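The Table That Folds Away

I own one good table. It's oak, it weighs as much as a small car, and my aunt left it to me along with strict instructions about coasters. I eat at it maybe twice a month. The rest of the time I eat at a folding table, the square kind with the shiny top, and I've decided it's time I stopped hiding it when people come over.

You know the table I mean. If you grew up anywhere near my family you've done homework on one, peeled beans on one, played cards on one until somebody's uncle leaned too hard on his corner and the whole game slid into his lap. Ours lived behind the kitchen door. It came out for birthdays and for the pressure cooker that was too hot for the counter (my mother's rule, don't ask me), and it went back behind the door before bed.

I got to thinking about all this in November, when my friend Zainab Anozie moved into a new place and refused to buy furniture. She had a mattress, a lamp and a very large rice pot. "I'll get a dining set when I know where the light falls," she told me, and I believed her for a week. Then I went over for lunch and found her eating off the lid of a storage bin. We drove straight to Kimeck, the housewares shop by the bus depot, and I learned that I have opinions.

Strong ones! I wanted the glossy top, for a start. Matte looks more grown-up in the store, sure, but tomato stew sits on a matte top forever. And I wanted a pattern. A plain white folding table makes me feel like I'm about to sign up for something. Give me fake marble in a color no quarry ever produced.

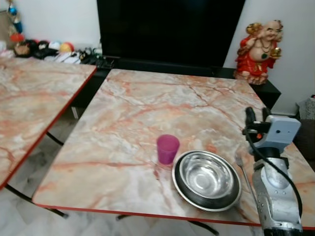 Lunch for one: a bowl, a plate, a fork and a pink cup on pink-veined laminate.

I love that pink. It has orange in it too, running through the cream, and then the thin red trim along the front, as if whoever drew it up was having a really good afternoon. Stainless steel looks wonderful on it. Put a steel bowl on a white tablecloth and it looks like a hospital; put it on pink marble and it looks like somebody's about to feed you.

The steel is its own subject, of course. Ladi Briggs, who runs the kitchen aisle at Kimeck and has sold me more ladles than I can use, thinks everybody should start with a deep bowl and a rimmed plate, and that the bowl should sit on the plate. Soup goes in the bowl, bread goes on the rim, and when you've finished the soup you move the bowl aside and there's your second course waiting for its plate. I've been eating this way for years without noticing there was a system to it. The plate catches the drips as well, and you can carry the whole business to the sofa if your show is on.

As for the plastic cup, I won't hear a word against it. I have proper glasses. I have eight of them, from Dendine, and they live on a high shelf where they're very safe. The cup I reach for is small, bright and a little see-through, and when I knock it over (I will knock it over) I get a puddle and nothing worse.

Zainab asked whether she should get one table or two, and I told her two, same pattern, so you can push them together when company comes. They never quite line up, mind you. One leg is always a hair shorter, or the floor is, and there's a gap down the middle that eats forks. Marlene Oltmanns, my old neighbor, used to lay a dish towel over the join and call it a runner. I still do that. Folded cardboard under the short leg takes care of the wobble until somebody sweeps.

Cleaning is a damp cloth and a drop of soap, then a dry cloth if you care about streaks. Wipe along the trim with your fingertip inside the cloth, that's where the crumbs go. And watch your fingers on the legs when you fold them. I have a scar from 14 years old that says I didn't.

We carried both tables up the stairs that same evening, one each, banging every single step. Zainab made jollof in the enormous pot and I burned my tongue on the first spoonful. She still hasn't bought the dining set. Last time I visited she'd moved the tables over to the window, and she asked me to bring a dish towel.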